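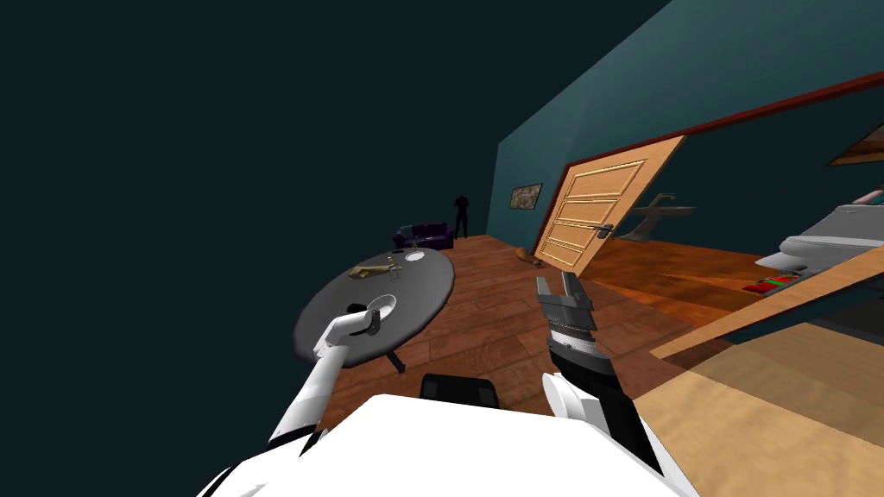
Nuria Zabala, Documentation
Last updated October 4, 2026
Applies to: Plalus for Schools, district and single-school accounts

Section 7. Setting up parent-teacher conferences

This section covers creating a conference round, entering teacher availability, opening booking to families, and printing schedules. Class rosters must already be loaded. If they are not, go back to Section 4, Importing rosters.

You need the Office or Administrator role to create a round. Teachers can edit their own availability but cannot open or close booking.

Before you start

Have the following on hand:

- The dates and hours of the conferences, as approved by the principal
- The length of each appointment
- A list of teachers who share a class or who work part time
- Room numbers, if conferences will be held in person
- The names of any interpreters and the languages they cover

Check that each student has at least one contact marked Can Book. Open Reports, then Contacts, then Missing Booking Contact. Students on this report will not appear in the booking page until a contact is added. At Robles Elementary, where these screens were tested, most of the students on the report had transferred in after the summer import.

Creating the round

1. Sign in and select Conferences from the left menu.
2. Select New Round.
3. Type a name. Families see this name at the top of the booking page and in every email, so leave out internal codes.
4. Choose the school. District accounts must create one round per school.
5. Enter the start and end date.
6. Under Daily Hours, enter the first and last appointment time for each day. Days can have different hours. Leave a day blank to skip it.
7. Under Appointment Length, choose a value. The default is 15 minutes.
8. Under Gap, choose the time between appointments. The default is none.
9. Select Save as Draft.

The round now appears in the list with a gray Draft label. Families cannot see a draft.

Note: Appointment length cannot be changed once the first family has booked. To change it after that point you must cancel every appointment in the round and start again.

Adding teachers

1. Open the draft round and select the Teachers tab.
2. Select Add from Roster. All teachers with an active class are listed.
3. Clear the box next to anyone who is not taking part.
4. Select Add.

Specialists such as the reading teacher or the speech therapist often have no class of their own and will not be in the list. To add them, select Add Individually and search by last name. You will be asked which students they see. Choose a group, or choose Any Student in School if families may book freely.

Shared classes. When two teachers share a class, Plalus gives each teacher a separate column by default. Families then have to book twice. To combine the columns, check both names and select Book Together. The combined column shows only times when both teachers are free.

To separate them again, open the combined column and select Split. Appointments already made stay with the first teacher listed, and the second teacher gets no notice. Tell the second teacher yourself.

Entering availability

Teachers receive an email with a link when they are added. They can mark times as Open, Blocked, or Phone Only. The office can also do this for them:

1. On the Teachers tab, select the teacher's name.
2. Click a time to change it. Each click moves to the next setting.
3. To change a block of times, hold Shift and click the first and last time.
4. Select Save.

Put in breaks now. Plalus does not add a lunch or dinner break on its own, and a teacher with a full evening of open times can be booked straight through.

Caution: Select Save before moving to another teacher. Unsaved changes are lost, and no warning appears on tablets.

Rooms

Rooms are optional. Enter one room per teacher in the Room column, using the number on the door. If a teacher will change rooms partway through, select Split by Time and enter both. The room is printed on the family confirmation and on the door sheet.

For video appointments, leave Room blank and paste the meeting link under Link. The link is sent with the confirmation and again with the reminder. Use a link with a waiting room turned on. Otherwise the next family can enter before the current one has left.

Interpreters

1. Select the Interpreters tab.
2. Select Add and enter the name, language, and email address.
3. Mark the hours the interpreter will be in the building.
4. Turn on Match Automatically.

With matching on, a family whose home language is set in the student record is offered only the times when an interpreter for that language is free. The family can choose Show All Times to book without one.

If two families need the same interpreter for siblings in different grades, leave enough of a gap for the interpreter to walk between rooms. Set this under Interpreter Travel Time. It is separate from the Gap setting for teachers.

Setting the booking window

1. Select the Booking tab.
2. Enter the date and time booking opens.
3. Enter the date and time booking closes. We suggest closing the day before conferences begin so the printed schedules stay correct.
4. Under Limit per Student, enter how many appointments a family may make for each child. Leave this blank for no limit.
5. Under Early Access, choose any groups that may book first. Families with several children at the school are a common choice.

A booking window can run for up to 30 days. A longer window will not save.

Sending invitations

Send yourself a test before you send to families. Select Preview, then Send Test. Read it on a phone as well as on a computer, and try the link.

1. Select the Messages tab.
2. Choose Invitation.
3. Edit the text if you wish. Do not remove the words in double brackets, which are replaced by the student's name and the booking link.
4. Choose Email, Text, or Both.
5. Select Schedule to send when booking opens, or Send Now.

Large schools should allow time for delivery. In the Wondport district, an invitation to 1,910 contacts was still going out when the first families had begun to book. Stagger the sending by grade if you expect a rush on certain teachers.

Households without email or text are listed under Paper Notices. Print these and send them home with students. Each notice carries a code the family can read over the phone to the office.

Booking on behalf of a family

1. Open the round and select Book for Family.
2. Enter the student's name or the code from the paper notice.
3. Choose the teacher and time.
4. Choose how the confirmation should go out. Select Print if there is no email address.
5. Select Confirm.

If parents live separately and want separate appointments, check Allow Second Booking on the student record first. Each contact then sees only his or her own appointment. Check the custody notes in the record before turning this on.

Changes and cancellations

Families can move or cancel an appointment until booking closes. After that the booking page shows the school phone number and changes go through the office.

When a teacher is absent:

1. Open the teacher's column and select Mark Absent.
2. Choose the day, or choose All Remaining Days.
3. Choose Cancel and Notify or Hold.
4. If you choose Hold, the appointments stay in place with a yellow label and no message is sent. Use this while you are waiting to hear about a substitute.

Held appointments do not clear themselves. Go back and either release or cancel them.

Printing

Three sheets are available from the Print menu.

Teacher Schedule: one page per teacher per day, with student names, contact names, and a notes column.

Door Sheet: times only, with no student names. Post this one in the hallway.

Front Desk List: every appointment in time order, with rooms. It also shows interpreters.

Caution: Do not post the Teacher Schedule where visitors can see it. It contains names and phone numbers.

Problems

A family sees "No times available." The teacher is full, the teacher's times were never saved, or the family's early access has not started. Check the teacher's column first.

A family sees the wrong teacher. The roster is out of date. Correct the class in the student record and ask the family to reload the page. You do not need to run the import again.

Two siblings are booked at the same time. Turn on Block Overlaps for Siblings under the Booking tab. This applies to new bookings only, so existing overlaps have to be moved by hand.

The reminder did not go out. Reminders are off for any round copied from a previous year. Open Messages, choose Reminder, and turn it on.

Text messages are not arriving. Schools that send texts through Puser must enter the account key again after each password change. See Section 11, Connected services.

Closing the round

When the last appointment is over, select Close Round. Attendance can still be entered for closed rounds from the Teachers tab. Mark each appointment Attended, Missed, or Rescheduled, then run the Participation report if your district asks for one. Closed rounds can be copied the next time through Conferences, Past Rounds, Copy. Teachers, rooms, and message text are carried over. Dates, availability, and interpreter hours are left blank.

Next: Section 8, Sending report cards home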